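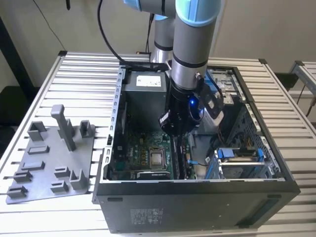 Monday. The royals-podcast transcript job is mine again, as Khrystyna has declared herself allergic to duchies. Task: tag every line where a host says who pays for what. Trevor's script found 12 mentions of "taxpayer" in one episode and filed 2 of them under weather. I reran it over coffee, looking at a computer case on its side with its insides on view, and felt some kinship. Second run: still weather.

Mahfuz thinks "under a cloud" is doing it. Plausible. The hosts are fond of clouds -- and of rifts, which we have no tag for.

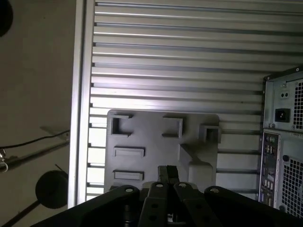 *Slatted panel, beige wall to the left.*

Yaroslav wants "palace source" and "source close to the palace" kept apart. Roughly a third of the lines use both, often in one breath.

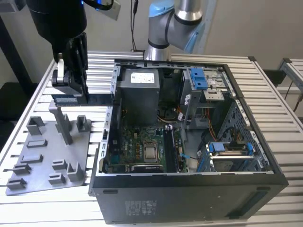
## Left over

- Ask Ryan if Merasia wants titles spelled out
- 6 episodes to go before June
- Tag for rifts -- Khrystyna to name it, as penance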